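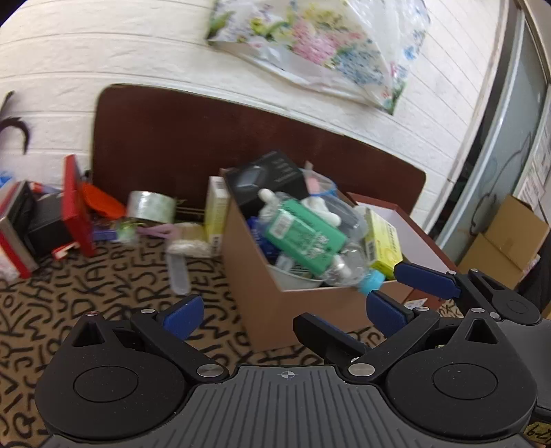

Holding Up the Hill

In Birkett, the older streets are stacked one above the other, and what keeps them apart is stone. Fernanda Vieira repairs it for a living.

The wall behind the bakery on Junura Street started to lean in April. The owner had noticed a bulge at knee height the year before and put a planter in front of it. By the time Vieira came to look, the coping stones had slid forward far enough that you could fit a hand behind them, and the gravel path above had a crack running the length of the garden.

She pushed a steel rod into the joint at the base and it went in to the handle. "There's no drain," she said. "Somebody built a dam and called it a wall."

Vieira has been a mason for 18 years, the last several of them in Birkett, a town that climbs a slope steep enough that most back yards end at somebody else's foundation. The houses went up in stages as the quarry at Bririer grew, and the quarry's seconds went into the walls. The stone is a gray, gritty sandstone that splits flat and wears well if it is laid the way it came out of the ground. Laid on edge, it sheds its face in sheets. Half of her work is undoing places where a previous repair was laid on edge.

She works with one helper most of the year and two in the summer. The truck is small because the alleys are small. On some lots the stone has to be carried by hand down a flight of steps, and she prices those jobs by walking the route with an empty bucket before she writes anything down.

Water first

Ask her about stone and she will talk about water. A retaining wall holds back soil, and dry soil is not much trouble. Wet soil is heavier and it pushes. When it freezes it pushes harder, and when it thaws it settles into whatever gap the frost opened, so the wall never moves back to where it was. A wall can go through this for decades before anyone in the house pays attention.

The old builders in Birkett knew this and left their walls dry, meaning no mortar. Rain came through the face and ran down the street. The trouble began when later owners found the wet face ugly and had it pointed with hard cement. Cement kept the water in. It also does not flex, so the joints cracked, and the stone around the joints cracked with them.

Vieira rakes it out with a hammer and a plugging chisel. She owns a grinder but leaves it in the truck for this kind of stone, which is soft enough that a slip cuts straight into the edge. Where a wall was always meant to have mortar, such as a house foundation or a chimney base, she uses lime. Lime mortar is weaker than the stone, so when something has to give, the joint goes first and can be replaced. It is also slow. It wants to be kept damp and out of the sun, and it cannot be rushed ahead of a frost, so her pointing season closes well before the concrete crews in Testport pack up theirs.

Customers sometimes ask for the faster product. She tells them what it will do and lets them pick. A few have picked the cement, from someone else, and one of those is now on her list for next spring.

Taking it down

The Junura Street job began on a Monday at seven in the morning, before the bakery's delivery van needed the alley. The coping came off first and was laid out on the grass in order, each piece numbered in chalk on its back. Under that the stones came off by course and went into piles by thickness. The backfill turned out to be clay, broken brick and a good deal of coal ash, packed right up against the wall.

All of that had to go. Behind the rebuilt wall there is now a perforated pipe at the base, sloped to the alley, with a layer of clean crushed stone over it and filter fabric between the stone and the clay. Digging and hauling took longer than the building did. Vieira says this is normal and that it is the part people would most like to skip when they see the estimate.

The footing stones are the largest, set below grade on compacted gravel and tipped slightly back toward the hill. From there the face leans in as it rises, which is called batter. Each stone sits across the joint between the two below it. Every so often one long stone runs through from the front to the back and ties the wall together. These are called through stones, and the old wall had only 3 of them in its full length. Vieira bought more from Bririer, where the quarry still sells from the yard a couple of mornings a week.

Laying goes quietly. She picks up a stone, turns it, looks at the gap and usually has it down on the first try. If a stone doesn't fit after the second turn it goes back on the pile. Her helper, who had been on the job since winter, was on hearting, the small angular pieces that fill the middle of the wall. They are placed by hand and not shoveled, since shoveled fill settles and lets the faces belly out. He did not look as if he enjoyed it. "I did hearting for two years," Vieira said, without looking up.

What it costs, and when to call

A sound dry wall in Birkett needs little looking after. Keep trees from rooting in it, keep downspouts from emptying behind it, and put back any coping stone that gets knocked off before the one beside it follows. A slight lean that has been there as long as anyone remembers may be the batter, or may be old movement that has stopped. Vieira's advice is to hang a plumb line from the top, measure the gap at the bottom, write it down with the date, and measure again after the winter. She charges 300 dollars for a site visit with a written report and takes it off the bill if she gets the job.

A bulge is different. So is a fresh crack in the ground above, or soil washing out at the base after rain. Those she would like to hear about the same week.

The coping went back on the bakery wall in its chalked order, apart from a couple of pieces that had split and were replaced with new ones, paler than the rest. The owner asked if they could be stained to match. Vieira told her to wait a few winters. The planter has been moved to the other side of the yard, and the pipe in the alley was running on the afternoon we left.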